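Upkeep of Shared Study Space: A Review of Cleaning Tools and Floor Care in the Ruston Room
Student Project Report, Group 5
Prepared by Orla Dolan, Liam Pilkington and Elsie Mudgway
Supervisor: Áine Fitzgerald
Submitted Saturday, December 17, 2022

1. Background

The Ruston Room is used by three course groups during the fall term and is open to students outside scheduled hours. The floor is finished in glossy cream tile. Litter and dust are easily seen on this surface, particularly in the evening when the ceiling lights are on. Complaints about the condition of the floor were recorded in September, and the present project was approved in response to them.

The aim of the project was to decide which hand tools should be kept in the room, where they should be stored, and how the work of sweeping should be divided among the groups. Mopping and machine polishing are carried out under the building contract with Daly and were outside the scope of the work.

2. Method

The group tested two arrangements over 13 evenings. In the first, a short hand brush and a flat pan were kept in the cabinet beside the door. In the second, these were replaced by a long-handled broom and a dustpan on a pole, so that the sweeper could remain standing. Each session began after the last class had left. Chairs were pushed in, larger pieces of paper were brought toward the open part of the floor, and the remaining dust was swept from the walls inward.

Users of the room were asked to write short comments in a notebook left on the shelf by the door. The comments were read by two members of the group separately and then compared.

3. Observations

The hand brush was effective in corners and along the baseboard but was disliked for general use. Several sweepers reported discomfort after working at floor level, and the space under the desks was often left undone. The long-handled set was preferred by nearly all who tried both. It was quicker in the open area and allowed paper and dust to be collected in one pass.

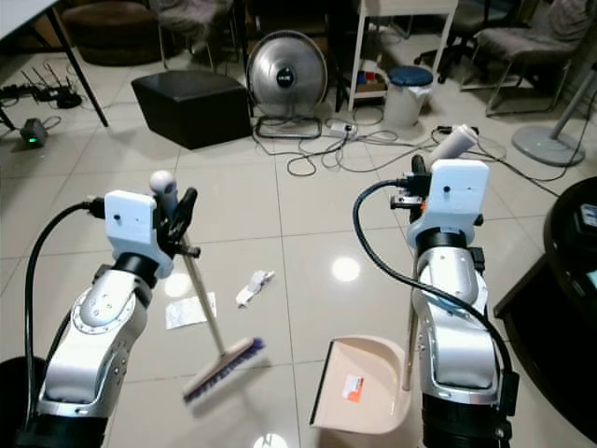
Figure 1. Broom and long-handled dustpan in use on the tiled floor, with paper litter to be collected.

Paper behaved differently according to its condition. Crumpled scraps rolled ahead of the bristles and entered the pan without difficulty. Flat sheets tended to cling to the smooth tile and slide beneath the broom head. The most reliable method was to set the lip of the pan flat against the floor and draw the sheet toward it with short strokes. Where this failed, the sheet was picked up by hand.

Reflections from the lights made fine dust hard to judge from a standing position. Sweepers who changed direction halfway through the session missed less of it.

4. Cost

The long-handled set and a wall hook were purchased from the project allowance. Total spending, including replacement trash bags for the term, was within the limit agreed with the supervisor. The hand brush was already held by the department.

5. Recommendations

The long-handled broom and dustpan should remain in the room as the standard set. The hand brush should be kept in the cabinet for corners. A hook should be fitted at the end of the shelving, since the pan was twice found behind the recycling bin. Each course group should sweep in turn for one week, and the name of the group on duty should be posted on the inside of the door.

Comments on this report may be left with Ruairí Sheehan in Room 814.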